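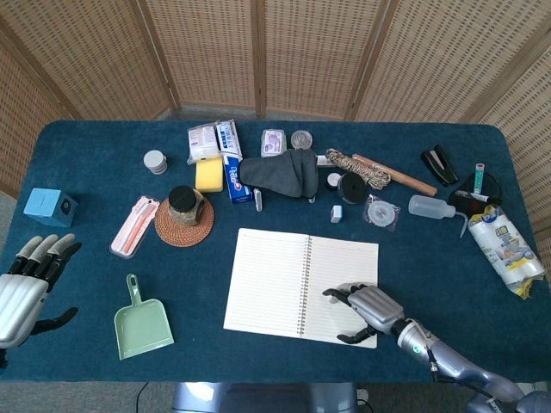
桌后的折叠屏风,米色编织面板,浅色木框

家居维修 > 隔断与屏风 > 编织面板更换

折叠屏风编织面板的拆换与铰链校正

2022年1月6日 作者:Konrad Kołodziej

适用范围

本文适用于木框折叠屏风,面板为机织藤席或纸绳席,以压条嵌入框槽固定。面板用U形钉直接钉在框背面的屏风也可参照,开槽与压条两节略过即可。面板为布料、整块木板或百叶的屏风不适用。

文中尺寸取自一架Vamura四扇屏风:立柱厚27 mm,每扇由横档分为上下两格,每格净开口高700 mm、宽262 mm。其他型号按实测值替换,步骤不变。测量时每格的上、中、下各量一次宽度,左、中、右各量一次高度,取最大值。旧屏风的框常有轻微变形,只量一处容易把料裁小。

判断是否需要更换

下列情况不必换面板:

表面积灰、发暗,但编织完整。用软毛刷顺着编织方向清扫,再用拧干的布擦拭,放在通风处晾干。

面板松弛,手指轻按后下陷,但无断丝。从背面用喷壶均匀喷湿,平放晾干。天然藤席吸水后伸长,干燥时收缩,多数能恢复张力。纸绳席不能用此法,纸绳受潮后起毛,颜色也会不均。

一两根藤皮断裂,断口不在框边。可从背面穿入同宽的藤皮,两端各压过几个交叉点,点少量白胶固定。

断裂沿压条内侧连成一线,或压条已从槽中浮起,或席面出现孔洞,则应整格更换。沿压条断裂是最常见的损坏形式,断口处没有余量可以重新压入,局部修补维持不了多久。

区分藤席和纸绳席,可在背面边角处滴一滴水。藤皮表层光滑,水珠停留较久,背面粗糙的一侧吸水稍快但不变形。纸绳吸水迅速,颜色明显变深,用指甲可以刮起纤维。也有塑料仿藤席,水完全不渗入,断口整齐发亮。塑料席不浸水,直接干压,其余步骤相同。

工具与材料

编织席料,幅宽应大于开口宽度与两侧槽外余量之和。Humitz的卷料按长度零售,孔型分开孔与密编两类,购买前最好带一小块旧料去比对。色差无法完全避免,新料颜色偏浅的话,见光一段时间后会转深。同一扇的上下两格建议一起更换。

压条,藤芯材质,截面为楔形,宽度按槽宽选取。压条应比槽略窄,给席料厚度留出空间。取一小段席料垫在槽内试压,能用木槌轻敲到底、又不能徒手拔出,即为合适。

硬木楔若干,楔尖厚度小于槽宽。Lolteck有成套出售,也可用边角料自行刨制。

木槌、窄凿(刃宽不大于槽宽)、美工刀、剪刀、十字螺丝刀、直角尺、卷尺、喷壶、浅盆、旧毛巾、美纹纸胶带。

胶水选普通白乳胶。不要用聚氨酯胶或环氧胶,日后再换面板时无法软化清除。

一、拆扇

1. 屏风合拢平放在垫了毛毯的地面或工作台上。

2. 用美纹纸给每扇编号,注明上下和正反。铰链也编号,与所在位置对应。旧铰链经过长期磨合,互换位置后常出现高低差。

3. 从最外一扇开始拆铰链螺丝。螺丝按位置插在硬纸板上。若螺丝打滑,先在槽口垫一条宽橡皮筋,加压慢转。仍拧不动的,用烙铁头加热螺丝帽片刻后再试,注意不要碰到漆面。

4. 双向铰链(屏风可向两侧折叠)的中轴较松,拆下后用胶带缠住,防止散开。

5. 只换一格面板时,仍应把该扇单独拆下。在连着其他扇的状态下敲压条,震动全部由铰链螺丝承受,螺孔容易扩大。

二、拆除旧压条

1. 用美工刀沿压条两侧各划一道,切开漆膜和溢出的胶。刀尖贴着压条一侧走,不要切入框料。

2. 在压条接头处下手。接头通常位于下横档中段或某一内角。把窄凿斜面朝下,插入接头,轻敲使压条一端翘起。

3. 沿槽向前推进,每次撬起一小段。压条干透后很脆,断成几截属于正常,逐段取出即可。旧压条不再使用。

4. 胶粘得过牢时,用毛巾浸温水拧至不滴,敷在压条上,等胶变白发软后再撬。漆面为虫胶的家具不宜久敷,虫胶遇热水会泛白。可在下横档背面隐蔽处用棉签蘸酒精试擦,漆膜发黏则为虫胶。

5. 旧席剪开取下。留一块较完整的保存,作为日后配料的样品。

6. 清槽。槽底残胶用窄凿刮净,四角尤其要刮到底。残留物会把新压条顶高,装好后高出框面。清完后用刷子扫净木屑,不要用湿布反复擦槽。

7. 检查框架。用直角尺靠四角,再量两条对角线,两条等长为方正。榫头松动的,此时注入白乳胶,夹紧,待完全固化后再进行下一步。面板压入后框架受到向内的拉力,带着松榫装面板,框会越拉越斜。

三、裁料与浸泡

1. 席料裁成比槽外缘四边各多出两指宽的矩形。裁切线沿编织的一根经条走,不要斜切。以本例的开口计算,一张料只够一格,不要试图跨过横档连用。

2. 裁好的四边用美纹纸临时包住,防止散边。入水前撕去。

3. 在席料中点和框的四边中点各做一个铅笔记号,供对位使用。

4. 天然藤席放入浅盆,常温水浸没,光面朝上。浸到能绕手指弯折而不发出脆响为止。水温过高或浸泡过久,藤皮会发灰,编织结构也会松散。纸绳席只用喷壶在背面薄喷一遍,随即安装。

5. 压条与席料同时浸泡。压条较粗,可提前放入。

6. 取出后用毛巾吸去表面水分,立即安装。中途需要停顿,用湿毛巾盖住。

四、压入席料

1. 框正面朝上放平。席料光面朝上覆在开口上,对齐中点记号。调整席料,使经条与侧边立柱平行。这一步花的时间值得多一些,压入后偏斜一根经条,从远处也能看出。

2. 在上边中点打入一枚木楔,把席料压进槽内。随后到下边中点,手拉平席料,打入第二枚。再分别在左右中点打入。此时席面应平整,不必绷紧。

3. 从各边中点向两角推进,每隔一掌宽打一枚楔。上下交替,左右交替。推进方向始终由中间到角,反过来会在中间积出鼓包。

4. 楔子不够时,用另一枚楔沿槽逐段把席料敲到底,再移动已有的楔。席料一经压到底并折出棱线,短时间内不会弹回。

5. 四角处料较厚。在角外侧把多余的经纬条抽掉几根,再压入。不要在角上剪直口,剪口容易沿开口方向裂进面板。

6. 全部压到底后,目测经纬条是否成直线。出现弧线的,拔去该侧的楔,把席料提起重拉。此时仍可调整,上胶后即无法再动。

张力应控制在什么程度,初次操作者容易判断错误。湿态下拉得很紧,干燥后收缩,轻则框料内弯,重则席面沿槽边断裂。湿态下席面平整、轻按略有弹性即可。框料越细,越要放松。Erdal Polat在Ekinci工坊修复旧座椅时的做法是湿装时完全不拉,只用手掌抹平,对于厚实的椅框来说偏松,用在屏风这类细框上比较合适。

五、修边与上压条

1. 取下木楔。用锋利的美工刀沿槽的外壁切去多余席料,切口应低于框面,落在槽内。刀刃朝外侧倾斜,避免划到面板。钝刀会把藤丝拉出,每切完一边折换一段刀片。

2. 量压条。槽为直角转折的,按四边分别下料,角上切成斜口对接。槽角为圆弧的,用一整根压条绕行一周,接头放在下边中段。

3. 在槽内挤一条细胶线,位于槽底偏外侧。胶量以压入后不溢出为准。

4. 压条窄边朝下放入槽口,先用手指按住,再垫一块平整的硬木条,用木槌均匀敲入。不要用木槌直接敲压条,表面会留下凹痕。

5. 长边先装,短边后装。敲至压条与框面齐平或略低。

6. 接头处留长一点,临到最后再切准,压入后两端互相顶紧。

7. 用湿布擦去溢胶。编织孔内的胶用牙签挑出,干后会留下亮斑。

六、干燥

整扇水平架空放置,上下通风,避开阳光和暖气。室温下放置一昼夜后再竖立,潮湿季节适当延长。不要用吹风机或热风枪加速,局部先收缩会使编织变形。在七月这样的闷热天气里操作,可开电扇对着墙吹,利用回风,不要直吹面板。

干燥过程中可能听到轻微的响声,为藤皮收缩所致。次日检查对角线,与安装前的数值比较。若有变化,说明张力过大或榫头未固化。变化不大的可通过铰链校正消除,明显歪斜的只能返工。

面板表面残留的毛刺可用细砂纸轻擦,或用打火机火焰快速掠过。后一种方法仅限完全干燥、未上漆的天然藤席,必须在室外进行,手边备水。纸绳席和塑料席禁用明火。

七、表面处理

天然藤席可以不上任何涂层。需要与旧扇配色时,用稀释的水性染色剂从背面薄涂,干后看正面效果,再决定是否涂第二遍。染色一次到位几乎做不到,宁浅勿深。

开孔藤席不建议涂厚漆。漆膜在交叉点处堆积,受力后先于藤皮开裂。需要防污的,喷一遍薄的哑光水性清漆,喷距保持200 mm,走枪不停顿。

八、装回与铰链校正

1. 检查螺孔。螺丝空转的,用蘸胶的木签填满螺孔,齐平切断,干后重新打引孔。不要改用更粗的螺丝,立柱厚度有限,粗螺丝容易胀裂木料。

2. 将相邻两扇合拢平放,底边靠在同一根直尺上。按编号装回铰链,每片先上一颗螺丝,不拧紧。

3. 打开、合拢各一次,观察两扇的顶边是否等高,立柱间缝隙是否上下一致。

4. 缝隙上宽下窄时,在下铰链的叶片下垫一层薄卡纸。上窄下宽则垫上铰链。卡纸裁成叶片大小,每次只加一层。

5. 缝隙合格后装齐其余螺丝,对角顺序拧紧。手动拧到位即可,不用电动工具。

6. 全部装好后,在平整地面上展开成锯齿形。相邻两扇的夹角接近直角时最稳。逐扇按压顶部,有晃动的,找出悬空的脚,贴毛毡垫找平。

摆放时外侧两扇不要完全拉直。屏风一旦接近平面,前后方向几乎没有支撑,走动带起的风或者开门都可能使其倾倒。围绕桌子或床摆成转角时,转角处应落在两扇之间,并留出检修铰链的空隙。

常见问题

面板干后仍松。多为席料浸泡不足,安装时没有伸长,干后也就没有收缩量。从背面喷湿一次,多数可改善。仍松的,检查是否有某一段席料没有压到槽底。

压条高出框面。槽底有残胶,或压条选宽。未干时可拔出重做。已干的用锋利的小刨或刮刀修平,正面盖住面板再操作。

席面一角起皱。通常是没有从中点向外推进,料被赶到角上。胶未干时可局部返工,已干的无法消除。

铰链转动有响声。先确认螺丝是否松动,再在轴上点一滴缝纫机油,擦净多余部分。油沾到藤席上会留下洗不掉的深色印迹,操作时用纸板隔开。

面板出现霉点。用软刷在室外刷去,再用酒精浸过的布轻擦,晾干。屏风不要紧贴外墙放置。反复发霉的,问题在房间湿度,换面板没有用。

用料记录

每次修理后,在下横档背面贴一张小标签,写明更换日期、席料种类、孔型、压条宽度和所用胶水。Zerrin Kılıçarslan整理的旧件登记表还要求记下压条接头的位置,下次拆卸可直接从该处下凿,这一项建议照抄。剩余席料卷起存放,不要折叠,用纸包裹,不用塑料袋密封。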